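4. Method

The Skevcombe project asked whether a grasp policy trained on one arm's demonstrations could be moved to a two-arm setup without collecting a full second data set. We used the Mateos controller for both arms and logged joint positions, gripper opening and motor current at 15 Hz. Training ran for 2,000 steps per object.

Each trial began with both arms at their rest pose. The left arm approached first and gripped or pressed against the part near its lower edge - the ribbed walls give several usable contact points - while the right arm moved on its own schedule. We recorded 120 trials in this condition. Trials in which the two arms came closer than the set safety distance were stopped in software and counted as failures.
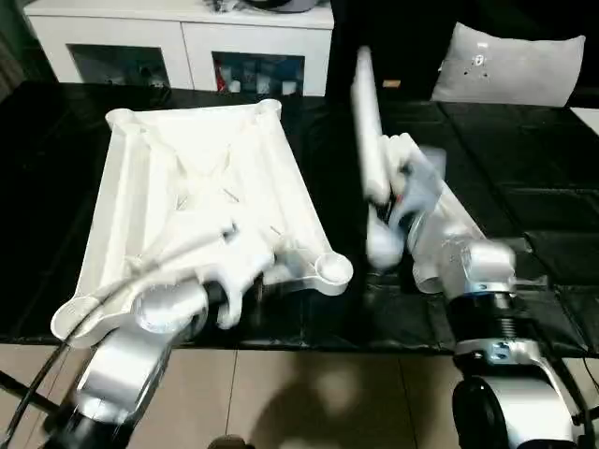 Why was the right arm not locked to the left arm's timing? Locking the two made the slower arm set the pace, and early tests in October showed that the policy then learned to wait for a signal it could have inferred from joint positions.

4.1 Contact detection

Contact was inferred from motor current alone. A grasp was logged as closed when the current stayed over threshold for three samples in a row. The threshold was set once per object and not changed afterward. Smooth cylinders were the hardest case, as a small tilt between the fingers changes the current very little. We therefore added the wrist camera view as a second input and repeated the cylinder set, with roughly 100 grasps used for comparison. False closures dropped, but slow slips were still missed.
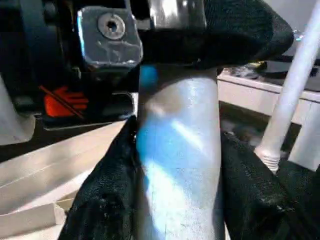
Teodoro Soler commented on the draft that a fixed threshold will drift as the finger pads wear, and asked for the current baseline to be measured again at the start of each session. We have added this to the Pirance test script. The results in Section 5 were obtained before the change.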